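April 13, 2018
Workshop notebook, kitchen corner. Written by me, with remarks from Elie Abu Hammour where I say so.

Continued from the page before. The tray handle was still making a small click when I lifted it with one side heavier, so today I started with that and left the counter for later.

Tray. I took both handles off and cleaned under the posts. There was old oil there, dark and sticky, and I think the click came from this and from one screw which was a little too long for its hole. I changed it to a shorter screw from the Ravberg box. Please note, the Ravberg box has two lengths mixed together in the same compartment. I sorted them, but somebody must write new labels. I tightened by hand only. Last time I used the driver and the wood became soft around the hole, and I had to fill it with glue and a toothpick and wait until the next morning.

After this I loaded the tray to 1,000 grams on one side, lifted it 49 times and listened. No click. On lift 15 there was a small sound, but it was my watch on the bar. Elie asked why 49 and not 50. The answer is that I lost one, and I prefer to write the number I am sure of.

Oil for the tray. We have still the Nutido board oil, and it is enough for one more coat. I did not put it today. The tray should rest first, and also people want to use it for lunch. When the oil is finished I would like to try the one from Hevine, but it must be checked that it is safe for food. Caradog Parri has the sheet from the supplier, or he had it in the winter.

Counter. We agreed to keep the two toasting machines next to each other and to use the rest of the marble for cutting and for putting things down. The drawer box stays at the back, behind the board. I moved the things two times before I was satisfied. If the board is too near to the wall, it is not comfortable to cut bread on it, and if it is too near to the front, the crumbs go to the floor.

Tray and bar handle, then the toaster side of the counter:
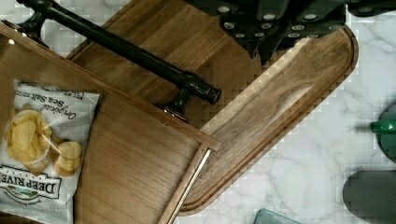
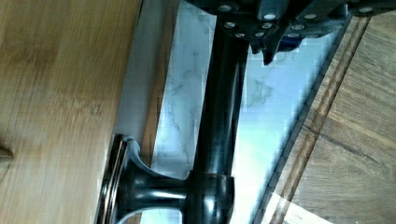
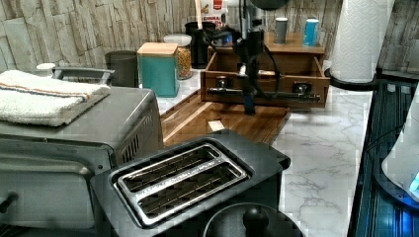
Crumbs. I emptied the crumb drawer of the oven and also the one under the two-slot toaster. The second one is difficult to close again. It needs to be pushed straight and not from the corner. I set the oven to 200 degrees for the test with the small thermometer and it was slow to arrive, but it arrived. I do not trust the thermometer very much, because it is the same one that gave us strange values for the Frimpong kettle. I will repeat with the other one when Caradog brings it back.

Question about towels. Elie says that nothing made of cloth should be left on top of the oven when it is on, and I agree with him. My proposal is a hook on the side of the cabinet. We have hooks, but the adhesive kind does not hold well near steam, so it must be with a screw, and for this I need permission to drill.

To do:
Labels for the screw box (two lengths!)
Ask Caradog for the oil sheet and the thermometer
Second coat on the tray, both faces, and wipe after
Hook for towels, ask first
Look at the left drawer of the wooden box. It was stiff in the morning, maybe only from the damp weather. A little wax on the runners can help.

Elie has added in pencil that the wax is in the tin with the candles.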